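**Bronda opens the Nirska practice kitchen to community groups, with sorting and table-setting sessions from November**

Bronda, the household skills organization, announced today that its practice kitchen at Nirska will open to community groups from November. The kitchen has until now been used only for Bronda's own courses. Under the new arrangement, schools, day centers, housing associations and adult education providers may reserve it for sessions on everyday tasks, beginning with the sorting and putting away of cutlery and small household items.

The opening follows a refit carried out by the Irora workshop. The program of sessions has been prepared with El Ouafi, a family-owned supplier of tableware and kitchen goods, which has also provided the first stock of utensils.

## A program built on small tasks

The first series is titled "Everything in Its Place." It consists of nine sessions, each lasting one morning or one afternoon, and each devoted to a single household job. Groups may book the full series or choose individual sessions.

The opening session concerns cutlery. Participants begin with a mixed load of spoons, forks, chopsticks and cooking utensils, and return each item to a divided holder or drawer. Later sessions cover laying a table for guests, clearing a table after a meal, arranging a shelf of bottles and jars, packing a cardboard box for storage, and keeping a work surface clear while cooking.

Bronda has chosen to keep the tasks short. In its earlier courses, participants made the best progress when a job could be finished, put back to its starting point and tried again within the same visit. The new sessions follow that pattern, and groups are encouraged to repeat a task in a different order or with a different set of items.

"Sorting a drawer is a job that most households put off," Bronda said in a statement. "We would like people of every age to have a place where they can practice it without hurry, in a kitchen that looks like one they might have at home."

## Stock and materials

El Ouafi has supplied 326 items to the Nirska kitchen. The stock includes metal spoons and forks, wooden chopsticks in plain and patterned finishes, holders with compartments, tablecloths and storage containers. Replacement items will be added as needed over the first year of the agreement.

Chopsticks were given particular attention when the stock was selected. They roll, they cross over one another when set down, and matching pairs become separated quickly. Groups in the earlier courses found them the hardest items to gather and return neatly, and they will appear in more than one session for that reason. Patterned chopsticks are included so that participants can practice matching as well as gathering.

Brightly colored star shapes are used alongside the utensils in several tasks. They mark positions on a work area, and session leaders may use them to set a starting place or a finishing place for any item. They can be moved between sessions and require no fixing.

Groups may bring their own utensils if they prefer to work with familiar items. These should be clean on arrival and should be listed on the booking form.

## The kitchen and floor areas

The kitchen is laid out as a domestic room. Cooking equipment, a sink area, a refrigerator and open storage are all within reach of the main table, and tasks can be carried out with the usual contents of a kitchen close at hand. The Irora workshop was asked to keep the room as it would be found in a home and to avoid the appearance of a classroom.

A carpeted floor area is available for groups that prefer to work lower down, including those with young children. Picking up scattered items from the floor is treated as a task in its own right, and the session guide gives separate instructions for it.

Up to 34 participants can be received in a day, divided between morning and afternoon. Groups are asked to provide at least one adult leader. A member of Bronda's teaching staff will be present for the first visit of each group and on request after that.

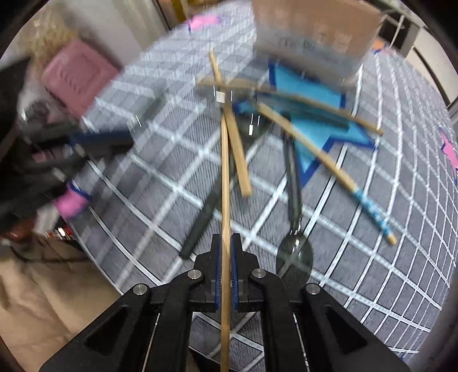
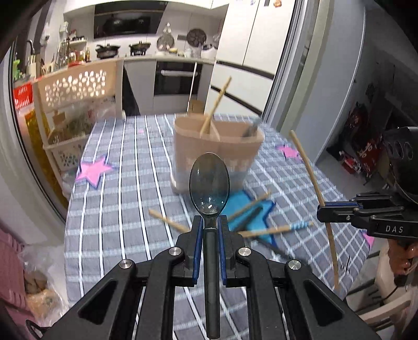 *Sticks on the gray carpet; a spoon, chopsticks and a divided cutlery holder at the table. Nirska practice kitchen.*

## Booking and fees

Reservations open at 9 a.m. on the first working day of November. A total of 204 sessions will be offered in the first year, and places will be assigned in the order in which complete booking forms are received. Groups that have attended a Bronda course in the past do not need to register again, but should confirm their contact details.

The fee is charged per group and covers use of the kitchen, the stock of utensils and a printed session guide. Reduced fees are available for schools and day centers. Applications for the reduced fee should be sent with the booking form, as they cannot be considered after a place has been confirmed.

The following conditions apply to all groups:

- Bookings may be moved once without charge.
- The kitchen must be returned to the layout shown in the session guide before the group leaves.
- Damaged or missing items should be reported on the day.
- Cooking is permitted only in sessions where it forms part of the program.

A Saturday-style family program has been requested by several housing associations and is under review. Further details will be issued if it is approved.

## About Bronda

Bronda provides courses and materials on everyday household skills, including tidying, packing, table setting and basic kitchen work. Its Nirska site houses the practice kitchen, a store for teaching materials and a small office for bookings.

## About the partners

El Ouafi is a family-owned supplier of tableware, table linen and kitchen goods for homes and institutions.

Irora is a workshop specializing in the refitting of kitchens and shared rooms.

## Press contact

Bronda Press Office, Nirska. Requests for press visits to the kitchen should be made in writing and should state the name of the publication and the preferred time of day. Press visits are held outside booked sessions.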